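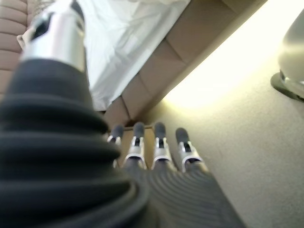
**Feb 18, 2020.** Skellent has opened orders for the Zirngate, a five-fingered robot hand meant for housekeeping trials in hotels and care homes. The kit costs $3000 a month to rent, with a minimum term of 30 days, and comes with a wrist camera and a set of spare fingertip pads.

Bed making is the first job the company plans to support. Product lead Natsumi Kawaguchi said the software can handle flat sheets and light bedspreads, but fitted sheets will have to wait for an update in June.

Almost 138 sites have asked for a demo. Ragnarsson, a hotel group, has signed up for one unit. The first kits ship next month.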